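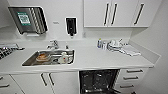

Why does my automation run twice when I only tapped the button once?

Your phone heard two triggers. A tap is one event, but if the same action also changes something the profile is watching (volume, brightness, Wi-Fi), that change counts as a second event and the whole thing fires again.

Week 6 handout - Triggers, conditions and actions
Phone Automation for Beginners, Sterthorpe evening course
Ebise Shiferaw

14 comments

OK, so we ran out of time before I got to the bit about loops, and I promised I'd write it up. Read this with your phone in your hand if you can, it makes a lot more sense that way!

Quick recap first. Every profile you build has a trigger (the thing that wakes it up), maybe a condition (a check it has to pass), and one or more actions. People mix up the first two all the time, and I did too when I started. "When I plug in headphones" is a trigger. "If it's after 10 p.m." is a condition. A condition never starts anything by itself, it just sits there waiting to be asked.

The example from class was my volume profile. Trigger: media volume changes. Action: set media volume to 11. Looks harmless, right? Except the action changes the volume, so the trigger fires again, and off we go. Some apps are smart enough to notice that the new value is the same as the old one and stop there. Some aren't. When I left mine going on my old phone it had written 35 log entries before I got to the off switch.

Two ways out of it:

1. Add a condition. "Only if media volume is not already 11." The second time around the check fails and the profile goes back to sleep.

2. Add a cooldown. Most apps call it a minimum interval or something close to that. Set it to six seconds and anything that arrives sooner gets ignored. I like this one less - it hides the loop without fixing it - but it's handy for sensors that chatter, like the proximity sensor.

A few of you asked about battery. Triggers that the system announces (screen on, power connected, headset plugged in) cost next to nothing, your app is simply told about them. Triggers that the app has to go and check for are the expensive ones, and location is the worst of the lot. If you only want something to happen at home, try using your Wi-Fi network as the trigger first and see if that's good enough. For me it nearly always is.

Also, permissions! If a profile works while the app is open and dies when you lock the phone, go to the battery settings and take your app off the optimized list. That was the problem on almost 11 of the phones we looked at... well, let's say most of the room.

For Saturday, please:

- Build one profile with a trigger, a condition and at least two actions. Silly is fine.
- Break it on purpose by removing the condition, then look at the log.
- Export it and bring the file. Name it with your initials so I can find it.

The optional reading is pages 29 to 35 of the course booklet, the part on variables. We'll need those for the next topic, passing a value from one profile to another, so have a skim even if it looks dull.

Share this: 6 shares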